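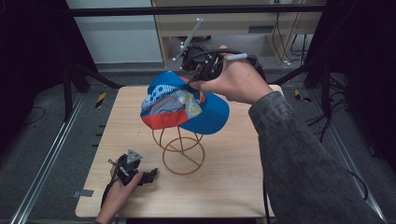

모자 진열구 개선 과제 중간 진도 보고

제출처: Niven 사업지원실
수행 기관: Clonari 진열구개발팀
작성: Poonam Kandpal
작성일: 2020년 12월 25일
과제명: Hunevlow 소형 모자 거치대의 형상 및 거치 절차 정비

1. 보고 범위

본 보고서는 Hunevlow 거치대의 형상 검토, 모자 거치 시의 자세 안정성, 거치대를 올려놓는 목재 상판의 표면 상태를 다룬다. 포장재와 운송 시험은 다음 보고에 포함한다. 예산 집행 내역은 별도 서식으로 제출하였으며 여기에 반복하지 않는다.

2. 대상물

거치대는 가는 금속 봉을 굽혀 만든 금색 와이어형이다. 고리 두 개가 위아래로 겹친 형상이고 바닥부에 가로대가 있다. 판재나 천으로 된 지지면이 없으므로 모자는 봉이 지나가는 선에서만 받쳐진다. 접촉 면적이 작아 모자 안쪽이 눌리는 범위는 좁지만, 중심에서 벗어나게 얹으면 기울어짐이 바로 드러난다.

기준 시료로는 야구모자를 사용한다. 주 시료는 밝은 파란색 챙에 여러 무늬를 이어 붙인 크라운을 가진 제품이다. 크라운 아래쪽 가장자리에 빨간색 면이 있고 앞면에는 하늘색과 흰색 무늬에 노란색이 섞인 면이 있다. 색 구획이 뚜렷하여 기울기를 육안으로 판정하기 쉽다. 단색 모자는 같은 각도로 기울어도 판정자 간 의견이 갈리는 경우가 있었다.

3. 거치 절차

기존 절차서에는 "모자를 거치대 위에 놓는다"라고만 되어 있었다. 작업자마다 잡는 위치와 내리는 방향이 달라 결과 비교가 어려웠다. 이번 기간에 다음과 같이 개정하였다.

가. 거치대를 상판 중앙에 두고 가로대가 상판에 밀착되었는지 확인한다.
나. 모자의 가장자리를 한 곳에서 잡는다. 챙의 끝은 잡지 않는다.
다. 챙이 위쪽 고리 바깥으로 나가도록 방향을 맞춘 뒤 수직으로 내린다.
라. 크라운 안쪽이 위쪽 고리에 닿으면 하강을 멈추고 기울기를 확인한다.
마. 놓은 다음에는 손대지 않고 30초간 둔다.
바. 회수는 같은 위치를 잡고 수직으로 들어 올린다. 옆으로 끌지 않는다.

"다" 항은 아직 논의 중이다. 챙이 아래로 굽은 제품은 크라운보다 챙이 먼저 고리 위를 지나므로 하강 경로를 수직으로만 규정하면 챙 밑면이 봉에 걸릴 수 있다. 비스듬히 접근한 뒤 마지막 구간만 수직으로 내리는 안을 병행 검토한다.

4. 자세 안정성 시험

개정 절차에 따라 1차와 2차로 나누어 각 8회씩 거치하였다. 1차에서는 개정 전 바닥부를, 2차에서는 가로대를 보강한 바닥부를 사용하였다. 판정 항목은 모자의 기울기, 거치대의 밀림, 회수 시 거치대의 들림이다.

1차에서는 회수 동작에서 거치대가 모자에 딸려 올라가는 현상이 확인되었다. 원인은 크라운 안쪽 땀받이와 위쪽 고리의 간섭으로 본다. 고리의 굽힘 반경이 땀받이 둘레보다 약간 작을 때 간섭이 커진다. 2차에서는 들림이 기록되지 않았으나 밀림은 남아 있다. 밀림 방향은 일정하지 않아 바닥부 형상만의 문제로 단정하지 않는다.

고리 치수 변경안은 도면 검토를 마쳤다. 변경 도면에 따른 시제품은 아직 입고되지 않았다.

5. 상판 표면
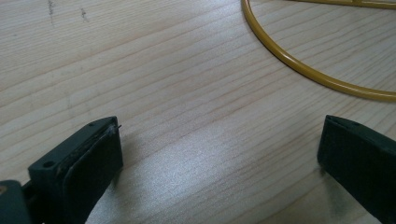 거치대의 밀림은 바닥부와 상판 사이의 마찰에 좌우되므로 상판의 표면 상태를 시험 조건으로 기록하기로 하였다. 그동안은 "목재 상판"이라는 표기 외에 기록이 없었다. 시험에 쓰는 상판은 베이지에서 회색 기운이 도는 크림색까지의 옅은 색이며 나뭇결은 갈색 계열의 가는 선이다. 결의 간격은 고르지 않아 촘촘한 부분과 넓은 띠로 벌어진 부분이 함께 있다. 표면에는 짙은 쓸림 자국이 두 군데 있다. 긴 쪽은 군데군데 끊긴 가는 선으로 한쪽 끝으로 갈수록 옅어지고, 짧은 쪽은 불규칙하게 구부러진 형태이다. 그 부근에 아주 옅은 회색 얼룩도 결을 가로질러 퍼져 있다. 자국의 발생 시점과 원인은 확인되지 않았다. 시험 결과에 영향을 주는지도 현재 자료로는 판단할 수 없으므로, 거치대 바닥이 자국 위에 놓이지 않도록 시험 위치를 지정하였다.

조명 반사도 기록 항목에 추가한다. 상판에 희고 푸른 기가 도는 반사가 생기며, 밝은 부분에서는 새틴 마감과 비슷한 광택이 보인다. 밝은 영역에서는 미세한 흠집의 유무를 판별하기 어렵다. 표면 점검은 조명 방향을 바꾸어 두 차례 실시하고 결과를 대조한다.

상판 보호용으로 Tetow 매트를 깔고 시험하는 방안을 검토하였으나 이번 단계에서는 채택하지 않았다. 매트를 쓰면 밀림이 줄어들 것으로 예상되지만 실제 매장 진열대는 대부분 맨 상판이므로 시험 조건이 사용 조건과 달라진다. 매트는 보관 시에만 사용한다.

6. 일정 대비 진도

형상 검토: 완료
거치 절차서 개정: "다" 항을 제외하고 완료
자세 안정성 시험: 1차, 2차 완료. 3차는 변경 시제품 입고 후 착수
상판 표면 기록 양식: 초안 작성 완료, 현장 적용 중
고리 치수 변경 시제품: 발주 완료, 미입고

시제품 입고는 당초 계획보다 6일 늦어질 것으로 통보받았다. 3차 시험의 착수일도 같은 기간만큼 조정된다. 최종 보고 기한의 변경은 요청하지 않는다.

7. 미결 사항

금색 표면의 마모에 대한 평가 기준이 없다. 반복 거치 후 위쪽 고리의 색 변화를 어느 수준까지 허용할지 귀 실의 의견을 요청한다. 기준이 정해지지 않으면 3차 시험에서는 색 변화의 유무만 기록한다.

챙이 평평한 모자와 굽은 모자를 동일한 거치대로 처리할지도 결정이 필요하다. 당 팀은 동일 거치대를 유지하고 절차서에서 접근 방향만 구분하는 안을 제안한다. 회신은 1월 중에 받을 수 있으면 3차 시험 계획에 반영한다.

첨부: 개정 절차서, 고리 치수 변경 도면, 상판 표면 기록 양식 초안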